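First Aid and Medicine Check for the Restholm Guest House (with my comments, sorry, there are a lot)

I do this walk every August before the fall guests come in, and Lalit Rana does the other half of the year off the same sheet. Status first, then whatever I felt like adding.

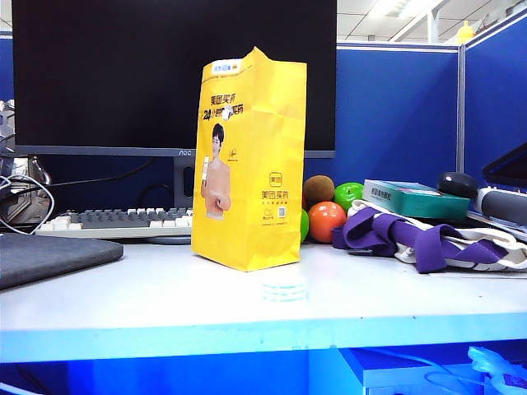
Front desk

1. First aid kit in its spot and easy to grab
Status: OK
It's on the hook by the key board again. Last time it had wandered into the laundry room under a pile of pillowcases, so I'm calling this a win! I stuck a strip of red tape on the wall behind the hook so an empty spot jumps out at you.

2. Kit contents in date
Status: FIX
Bandages and gauze are fine. The antiseptic wipes are past their date and so is the burn gel. I tossed both and put them on the shopping list. The scissors are great, but someone has been using them on packing tape and they're all gummy. Please use the desk scissors for boxes, they're right there in the mug.

3. Emergency numbers posted
Status: OK
Poison Control is on the card along with our street address in big letters. Keep the address on there even if it looks silly. I once blanked on my own zip code during a call about a kitchen fire and I've lived there my whole life.

4. Guest medicine deliveries
Status: OK, with a nag
Guests get pharmacy orders dropped off at the desk more and more, and I'm all for it. Just don't open the bag, don't leave it where kids can reach it, and write the room number on a sticky note instead of on the bag itself. If it says to keep it cold, call the room right away. It doesn't go in the staff fridge next to Henk's lunch.

Staff room

5. Medicine cabinet locked
Status: FIX
The lock works and the key was sitting in it. I moved the key to the lockbox. If you need a headache pill at 6 in the morning, the lockbox code is the same as it's always been, so you don't have an excuse (and neither do I, I've done it too).

6. Everything in its original package
Status: FIX
I found an unmarked jar with white tablets in it. Could be antacids, could be anything. It went in the take-back pile. If you split a big bottle into a small one to carry around, wonderful, do that at home.

7. Staff medicines kept apart from the guest kit
Status: OK
Top shelf is ours, bottom shelf is for refilling the kits. And a reminder that we don't hand out pills to guests, even the boring ones, even when they ask nicely. Point them to the pharmacy on the corner. Bandages and cold packs are fine.

8. Acetaminophen reminder card
Status: FIX
The old card said 4000 mg a day for a healthy adult and someone had crossed it out and written 3000. Both numbers float around depending on which label or doctor you go by, and a card with a fight on it doesn't help anybody. I took it down. The new one just says to follow the package, check your cold medicine for the same ingredient, and ask the pharmacist.

Kitchen

9. Burn kit by the stove
Status: FIX
It's by the stove, all right, so close that the plastic lid has warped. Henk De Smet is going to screw a small shelf to the wall on the other side of the door. Until then it lives on top of the microwave.

10. Fire extinguisher reachable, gauge in the green
Status: OK
Gauge is good and the pin is in. The service tag is current. The recycling bin was parked in front of it, and I moved it, and I'd bet money it's back there by the time you read this.

11. Cleaning products stored away from food
Status: OK
All under the sink with the latch on. The drain opener has its own tub now, which was Lalit's idea and a good one.

Upstairs hall and bathrooms

12. Bathroom cabinets empty between guests
Status: FIX
Half a tube of somebody's skin cream in the blue room. I know it feels wasteful, but throw out leftover creams and drops. If it looks like a prescription, bring it down to me, and we'll try to reach the guest first.

13. Non-slip mats
Status: OK
The new ones from Stalton grip really well. They take forever to dry, though, so hang them over the tub after cleaning. The back bathroom got a little musty before I figured that out.

14. Hall night lights
Status: FIX
The one at the top of the stairs is out. It's the worst possible place for it! I've borrowed the one from the linen closet for now.

Outside and the car

15. Car kit
Status: FIX
The glove box is no place for medicine in summer. The tube of ointment I took out had separated into oil and goo. Bandages, gloves, and a blanket can stay. Nothing that melts.

Shopping and money

Wipes, burn gel, a night light, one warped-lid replacement, and a new thermometer if there's anything left over. My guess came to almost 300 dollars with the shelf and a proper second kit. Without the second kit it's 96. I'd like the second kit, for the garden side, where it's a long walk back to the desk with a bleeding knee.

Take-back pile is in the shoebox on my chair. I'll drop it off at the pharmacy on my next supply run, so add yours before then. Lalit, your sheet is clipped behind this one, and the pen is tied on.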